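Preguntas frecuentes – Limpieza y cuidado del lavabo
Curkimero, muebles de baño. Revisado el 27/06/2019

¿Con qué puedo limpiar la cerámica blanca?
Con un paño suave y jabón neutro, diluido en agua tibia. No recomendamos las esponjas metálicas ni el polvo abrasivo, que quitan el brillo.

¿Por qué salen líneas oscuras cerca del desagüe?
Suele ser suciedad que se queda en el fondo de la pila. Eche 200 ml de agua jabonosa, espere cinco minutos y frote desde el desagüe hacia fuera.

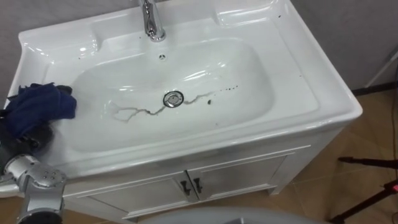 Líneas de suciedad a los dos lados del desagüe.

¿Y si después quedan manchas grises?
Repita con el paño bien escurrido. Insista en las paredes inclinadas de la pila – allí el agua deja marcas con facilidad.

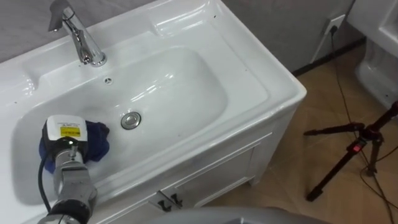

Repaso del interior de la pila con paño azul oscuro.

¿Puedo usar el limpiador Grarix?
Sí, en la cerámica. En las puertas del mueble no, solamente un paño húmedo.

¿Cómo se limpia el borde?

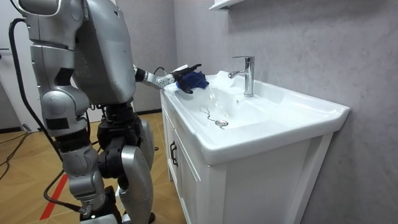

El borde interior recibe jabón y pasta de dientes todos los días, por eso conviene limpiarlo antes que el fondo. Apriete el paño doblado o arrugado contra la cerámica, como se hace aquí en el lado izquierdo, y deje que la espuma baje hacia la pila. Al final aclare y seque también el grifo.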